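Cikard hand grippers, fingers drifting / cube loose, how are you lot setting yours up?

Started by mezz_rat, February 5, 2024

mezz_rat
Right, two Cikard handhelds, left and right. Right one has started losing tracking mid-task. Not always. Gets through 15 goes fine then the pose jumps sideways by a good bit and the rest of the run is rubbish. 2,894 runs logged on this pair since July, 1,988 usable after filtering. Used to throw away hardly any.

Done so far: new fingers on the right, wiped the cube, redid the calibration twice. No change. Fingers close square when its on the bench. Firmware is whatever Saengthong shipped.

Anyone had this?

tolly_b
Check the cube mount screws first. Two little ones underneath. Ours backed out after a month and you couldn't feel it by hand, only when you squeezed hard.

mezz_rat
Checked. Nipped them up last week. They were a bit slack tbh but made no differnce.

Fluvholm_Dave
Did you recalibrate AFTER nipping them up? If the cube moved when you tightened it then your old numbers are wrong.

mezz_rat
Once before, once after. So yes.

kestrel9
What's the task? Pushing and wiping stuff never upsets ours. Anything thin and it goes mad.

mezz_rat
Drawing board. Pick up the pen, scribble, put it back. Small thing, so hand ends up low and close in. Can post one from the setup.

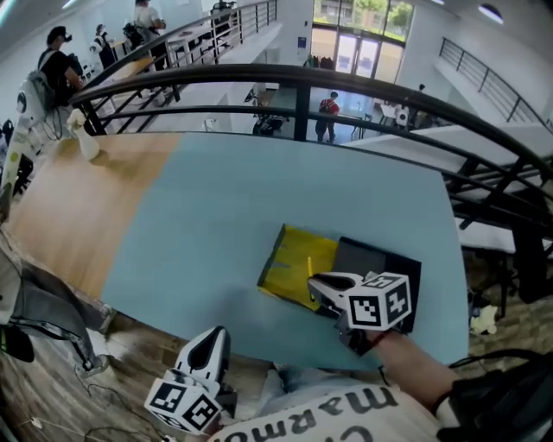 Table is the usual one, hasn't been moved, tape under the feet so we'd know. Left gripper is fine and always has been, its the right that does it and mostly on the pick. Tray stays put, black one, with the yellow board over on the left of it. Pen stood up at the near edge of the board and I come in on it from the right with the cube hard up by everything. Tried going in slower, still jumps.

tolly_b
That's your angle then. Cube goes edge on to the head camera when you come in low, it's left with one decent face and guesses. Nothing wrong with the gripper at all.

kestrel9
Disagree. We go in low all day at Grostville and get nothing like that. One face is enough if the print is flat. Is yours flat? Corners lift on the older cubes, the stickers are rubbish.

tolly_b
One face is NOT enough, it flips. Seen it loads. Pose swaps between two answers and looks exactly like a sideways jump.

kestrel9
It flips if your camera settings are bad. Set a short exposure and it doesn't.

tolly_b
We'll leave that there.

Jirayu Phetsri
Hello, I look after nine pairs of these. Both of you can be right. Questions for mezz_rat

how much light behind the operator's view? glass doors opposite and the exposure swings when you lean in

are the stickers the matt ones or the shiny ones

what is your exposure, auto or fixed

mezz_rat
Doors at the back of the hall downstairs yeah, and big windows over them. We're up on the mezzanine so you look straight over the railing at it. Stickers matt I think?? Exposure auto. Never touched it.

Jirayu Phetsri
Fix it. Auto is no good with daylight in view. Do it with the lamps as you run them, then do not change the lamps. After that:

Loosen the cube, turn it one step so a corner points to the operator, tighten. Two faces visible nearly always.

Run a straight edge across each sticker. If it rocks, new sticker.

Calibrate again. Not before.

Fluvholm_Dave
Turning the cube messes up your old data though? Offset changes.

Jirayu Phetsri
Only if you mix calibration files. Keep one per date. Old runs use the old file.

Fluvholm_Dave
Fair. I'd still not do it halfway through a batch.

kestrel9
Same, finish the batch. And log finger width while you're at it, on thin pens ours over-closed and the fingers bent, which throws the tip out even if the cube is perfect.

mezz_rat
Fingers are new but will look. Can't finish the batch, a third of it is going in the bin as is.

mezz_rat
Ok update. Exposure fixed. One sticker was rocking, on the side that faces in, kestrel you can have that one. Replaced it. Cube turned one step. Did 70 runs this afternoon, two jumps. Both with the left hand across in front so fair enough.

tolly_b
So it was the angle.

kestrel9
It was the sticker lol

mezz_rat
Changed three things at once so no idea. Not changing them back to find out.

Jirayu Phetsri
Please check the screws again after one week. Small drop of the weak threadlock, the strong one will crack the plastic.

mezz_rat
Will do. Anyone got a part number for the matt stickers? Saengthong page just says "cube set" and wants me to buy the whole thing.

Fluvholm_Dave
Email them, they do sheets on their own. Took over a fortnight to get here mind.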